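La course de côte de Pornness revient au calendrier avec un tracé allongé

La course de côte de Pornness retrouvera sa place au calendrier en juin, après deux saisons d'absence. Les organisateurs ont confirmé le retour de l'épreuve galloise, ainsi que le nouveau tracé de 3 599 mètres, homologué à la fin de l'hiver. La liste des engagés a été plafonnée à 110 voitures, toutes catégories confondues.

L'ancienne montée s'arrêtait juste après l'épingle de la carrière. La route a été reprise au-dessus de ce point, avec un revêtement neuf et un drainage refait du côté amont, là où l'eau traversait la chaussée à chaque averse. L'arrivée se trouve désormais sur le plateau, dans une ligne droite en faux plat qui laisse une vraie zone de décélération. C'est l'absence de cette zone qui avait conduit à suspendre l'épreuve, les voitures les plus rapides arrivant trop vite sur le parking supérieur.

« Le bas ne change pas, et les habitués retrouveront leurs repères jusqu'à la carrière, explique Mabli Craddock, directrice de course. Ensuite, tout est à apprendre. Il y a 17 virages au total et les quatre derniers s'enchaînent très vite. Quelqu'un qui roule là-haut avec les réglages d'avant va perdre du temps. »

Ancienne pilote de monoplace en course de côte, Mabli Craddock a pris la direction de l'épreuve l'an dernier. Elle a déjà effectué plusieurs montées de reconnaissance au volant d'une voiture de série, puis une à vitesse soutenue dans une berline du groupe de production, route fermée. Elle s'attend à ce que les petites cylindrées profitent de la partie haute, plus sinueuse, alors que les prototypes garderont l'avantage dans la première moitié.

Le programme a été revu en conséquence. Chaque pilote disposera de deux montées d'essais et de trois montées de course, contre quatre auparavant. La redescente des voitures se fera en convoi par la route principale, comme par le passé, mais les groupes seront limités à vingt véhicules afin de réduire l'attente au sommet. Le premier départ sera donné à 9 heures et la route sera rendue à la circulation à 18 h 30.

Le parc des concurrents déménage également. Il quitte le champ situé derrière l'église, trop mou dès qu'il pleut, pour s'installer sur l'ancienne scierie, dont la cour est goudronnée. Les remorques seront stationnées à part, à 800 mètres. Une navette est prévue le matin et le soir, mais les équipes devront décharger leur matériel avant 8 heures.

Côté technique, le préparateur Rowbotham a fait savoir qu'il engagerait deux voitures dans la catégorie des prototypes de moins de deux litres. La première avait pris la deuxième place lors de la dernière édition, à moins d'une seconde du vainqueur. La seconde est un châssis neuf, encore au stade des essais privés, qui n'a pas couru jusqu'à présent. L'équipe n'a pas communiqué le nom de ses pilotes.

La question des pneumatiques occupera une partie des conversations d'ici là. Le règlement autorise cette année le pneu à gomme tendre Stomolura, jusque-là réservé aux épreuves sur circuit. Il monte vite en température, un avantage certain sur une montée courte, mais son comportement sur un revêtement neuf reste mal connu. Les couvertures chauffantes demeurent interdites dans toutes les classes de série. Les contrôles seront faits en prégrille, et tout concurrent pris en défaut verra son temps de la montée annulé.

Les voitures historiques auront leur propre classement, avec un départ en début d'après-midi. Une vingtaine de places leur sont réservées sur les 110, et les places non attribuées au moment de la clôture seront remises aux listes d'attente des autres classes. Les organisateurs demandent aux propriétaires de joindre à leur dossier une copie du passeport technique, un document absent de trop nombreux dossiers lors de la dernière édition.

L'épreuve comptera pour le championnat régional, qui se dispute en six manches. Pornness en sera la troisième, après deux rendez-vous de printemps. Les points seront attribués aux dix premiers de chaque classe et le moins bon résultat de la saison sera retiré. Aucun coefficient particulier n'a été retenu malgré la longueur du tracé, désormais le plus long de la série.

Le public pourra suivre la course depuis trois zones, au départ, à la carrière et sur le plateau. L'accès à l'intérieur des virages est supprimé. Le sentier qui longeait la route entre la carrière et l'arrivée sera fermé toute la journée, y compris entre deux séries. Les chiens tenus en laisse sont admis au départ seulement.

Un slalom d'ouverture aura lieu la veille sur l'aire de Kidley, à quelques kilomètres de là. Il est destiné aux débutants et ne rapporte aucun point, mais il permet d'obtenir la signature exigée pour s'inscrire à une première course de côte. Les inscriptions se font séparément. Le parcours, délimité par des cônes, sera affiché le matin même, et la reconnaissance se fera à pied, par petits groupes. 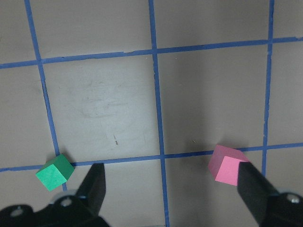 Pour ce slalom, Mabli Craddock animera en mai une soirée d'initiation ouverte à tous les inscrits, dans la salle communale de Kidley. Il y sera question de la lecture d'un tracé, de la position du regard et des pénalités, fixées à cinq secondes par cône renversé. Les exercices se préparent sur table, et chacun peut les refaire chez soi : des bandes de ruban bleu croisées sur une surface grise forment de grands carreaux, un cube vert et un cube rose tiennent lieu de cônes, et l'on suit la trajectoire du doigt avant de la dessiner de mémoire. Le niveau de départ importe peu, précise la directrice de course, qui demande simplement d'apporter un crayon et du papier. La soirée commencera à 19 heures et l'entrée est gratuite. Les dossiers d'engagement pour la course de côte sont disponibles auprès du secrétariat de l'épreuve et doivent être retournés complets avant la fin du mois d'avril.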